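Clinudden Bakery Co-op
Minutes, 07/01/2022

Minutes of the April meeting were approved. Bread sales for the quarter came to 1,021 loaves. The Meesuk Street stall will stay open through the fall.

Paper bags: the current box from Tolumetti has 84 left. Motion to order 200 more in white.
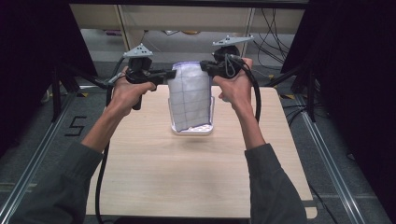
One member asked whether customers could bring their own bags and get 5 cents off. Agreed to try it at the stall first.

Oven repair: Pendach has sent a quote. Held over to the next meeting.

Motion on bags carried. Meeting closed.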